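Soltunari shop news: kettles, filters and a change to the coffee subscription

The new Komier stovetop kettle is on the shelf from the first week of December. It replaces the old one-liter model we have carried since the shop opened. The new kettle holds a little more, has a wider lid opening so you can get a hand in to clean it, and pours more slowly. That last part matters if you make pour-over coffee. If you only boil water for pasta, you will probably find it annoying, and the old style with the short spout is a better buy. We have 23 of those left at a reduced price.

Remedios Carretero tested the Komier at home for a month on a gas burner and then on induction. It works on both. The handle stays cool on induction and gets warm on gas if the flame comes up past the base, so keep the flame small. The whistle is removable. She took hers out on the second morning.

Paper filters are back in stock in both sizes. We were out for most of the fall because our supplier changed mills, and the first boxes we got from the new one tore at the seam. We sent those back. The current ones are slightly thicker, and you may need to grind one step coarser to get the same brewing time. Rinse them well before you add the coffee.

The Urquijo hand grinder has a recall on the adjustment ring, for early units only. Turn yours over and look at the number on the base. If it is 2,014 or lower, bring it in and we will swap the ring at the counter while you wait. It takes a few minutes. Higher numbers already have the new ring. You do not need a receipt.

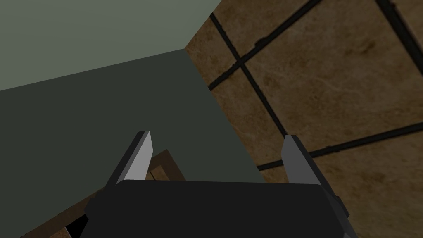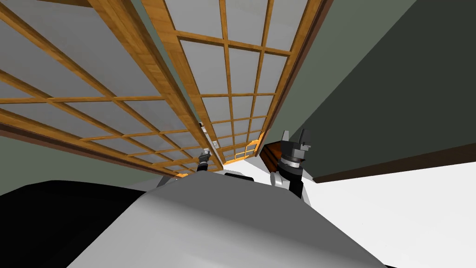 The subscription is changing too. Marcelino Segura has been packing every bag himself, and with 605 subscribers that no longer fits into one afternoon. Starting in December, bags will go out in two batches, one at the beginning of the month and one in the middle. You will stay in the first batch unless you ask to move. The price is the same.

The Halis blend will be in the first batch. It is a medium roast, good with milk, and a bit flat as espresso, so if you have an espresso machine you may want to ask for the dark roast instead. Reply to this newsletter with your name and which roast you want. Whole bean is the default. If you want it ground, tell us what you brew with.

The counter closes at 4 p.m. through December. Orders for pickup can still be collected from the side door until 6.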